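Rotona hand gripper – open day set-up guide
Section 4: Getting the demo area ready

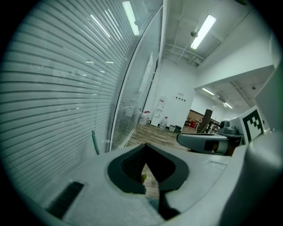 How long before the doors open should we start?
Give it a full hour. Less if the kit was left charged overnight, but dont count on it.

4.1 Before visitors come in

1. Walk the floor first. Cables against the wall or taped down.
2. Blinds – set them how you want them and leave them. Changing light halfway through a run spoils the tracking.
3. Wipe the square marker with a dry cloth. No sprays.
4. Check the jaw pad. V notch clear, no grit, no splits. Spare pads are part 2404.
5. Open and close the fingers by hand, slowly. Any grinding, stop and swap the unit.

Note: keep the vent slots free. No stickers or name labels over them.

4.2 Starting up

1. Power on, wait for the steady light.
2. Enter demo code 2059 on the Tusau base unit.
3. Hold the gripper level, fingers pointing away from you. Count to five.
4. Do one practice pick with the foam block. Then one with the cup.
5. If the screen shows error 39, the marker isn't being read. Clean it again, restart from step 1.

CAUTION – fingers can close without warning during start up. Keep yours out of the jaw.

4.3 With visitors

- One person holding, everybody else a good arms length back.
- Children only with a grown-up beside them, and only with the foam block.
- Drinks stay away from the gripper and base unit.
- Show the pick first, then hand it over. Talking comes after, people want a go.

Note: Grostville site only – last visitor run starts at 4 pm, kit packed by 5.

4.4 Packing up

Power off before unplugging. Fingers closed, marker cover on, gripper in the case pad side up. Write any faults in the log, even small ones.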